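Filed under: Robots, Work Log

Friday, typing this fast before I lose it all.

Spent the day on demos for Punham, our two-gripper policy. Squishy stuff this week. Rigid boxes are basically fine now, soft things still a mess - the policy wants to crush them or it barely touches them. So, more examples. Lots more.

Target was 60 clean episodes. Got a fair way in, then my thumbs went on strike. Fuzzy things are slow. You come in low, both fingers open, and it's so tempting to just snap shut. Dont. A slow close gives the model something to learn from. 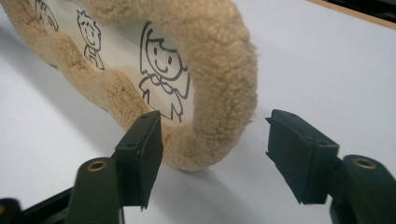
Rule I keep breaking: pause before contact, every time. I reviewed 25 episodes over lunch and threw out 14. Too rushed, all me. Also kept re-gripping halfway through, and the policy will copy that happily. Ask me how I know.

Then over to two-handed squeezes. One gripper on each end, press in, keep it level. Harder than it sounds - your left hand always wants to lead. Doing it sitting down helps a bit.

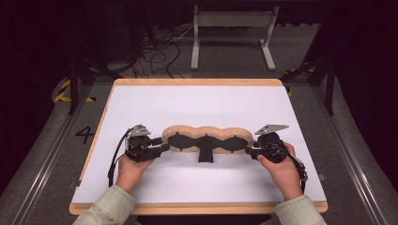
Stuff for next week

- Redo the tossed episodes, slower
- Fix the labels in Pruva, half of mine just say "soft thing"
- Retrain with 2 seeds, not one, and compare agianst the August run
- More start positions. I keep putting everything in the middle

Ok, hands hurt. Going home.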